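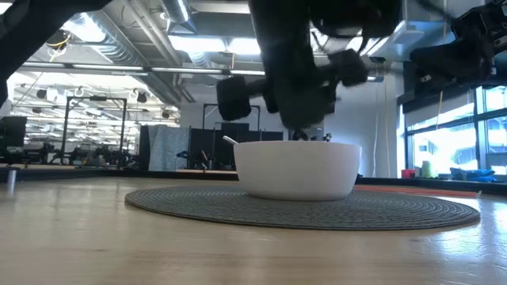
A white bowl on a round, dark gray placemat with fine concentric ridges.

A placemat is a flat piece of material laid on a table under a bowl or plate. It marks the place of one diner and protects the tabletop from heat, scratches and spills. Placemats are used alone or on top of a tablecloth, and are sold singly or in sets.

Shape and size

Most placemats are rectangular, oval or round. Round mats suit round tables, where the corners of rectangular mats can overlap. A mat is normally wide enough to leave a margin on all sides of the dish, with room for a fork or spoon. Small mats meant for a single glass are called coasters, and thick ones for hot pans are called trivets.

Materials

Cloth mats are made from cotton, linen or wool and can usually be machine washed. Woven paper, straw and rush mats are lighter but stain easily. Vinyl, silicone and cork mats are wiped clean. Ridged or ribbed surfaces help keep a bowl from sliding, although crumbs collect in the grooves and may need a soft brush.

Glossy wooden tabletops are easily marked by hot dishes, and a thin mat may not be enough under a bowl of soup. Felt-backed mats are often used on such tables.

Commercial production

The Passtead mill began weaving round mats as a sideline to its rug business and listed 17 colors in its first catalog. Kostinik, a later maker, sold a ribbed mat in 82 colors and patterns before cutting the range. The Obeidat pattern, a plain spiral worked outward from the center, was named after the workshop that introduced it.

See also: Coaster, Table setting, Tablecloth, Trivet

Last updated: July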